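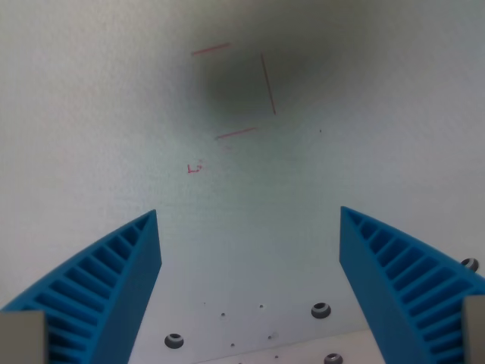
Wiping the Board: Can Anything in This Building Do a Chore Yet?

Posted 2022-08-31 by Roscoe Wojcik

Every few months somebody sends me a video of a machine folding a shirt. The shirt is always the same shirt. It takes long enough that I could have folded it, worn it and spilled soup on it, and the comments underneath are full of people planning what they'll do with their free evenings.

I run the back half of a small repair shop in Grusside, and my evenings are not free. So in April I started a list of the jobs I'd hand over tomorrow if anything would take them. There were 75 by the time I stopped, and I've been grading them ever since, mostly over lunch.

The marked-up surface at the top of the page goes with job 3, the whiteboard kind of job. Three red lines, no left side to the rectangle, and two blue ribbed fingers held wide apart. Ask a six-year-old to finish that box and you'll have a box, plus a horse and a sun with a face.

Encarnación Valcárcel, who keeps our parts counter and has opinions about my list, thinks I grade too hard. Her argument is that a soft, bendy finger is the right idea for a house, where everything worth picking up is either breakable or sticky. I'll give her that. I've watched stiff clamps meet a paper cup. I'd still like to see a pair of bendy ones peel a price sticker off a lampshade in one piece.

Current standings, for those who asked:

Sweeping the floor: yes, if you first pick up everything that is on the floor, at which point you've done the hard part yourself.

Sorting screws: yes, for one kind of screw. Our coffee can holds every kind ever made and a few teeth off a comb.

Wiping down a board or a counter: close. Flat things are kind to machines. I'd hand this one over first and complain about the corners later.

Laundry: see the shirt.

Finding the other glove: no. Also no for people.

Encarnación wants dishes moved up to "close." I've held it at "no" until something can tell a soaking pan from an abandoned one – a distinction my own household has yet to master.

The full list lives on a clipboard by the Bravo drill press, and you're welcome to add to it if you're in the shop. Please write smaller than the last person did. Bring your own pen, too, as the one on the string has been gone since spring and finding it is now job 76.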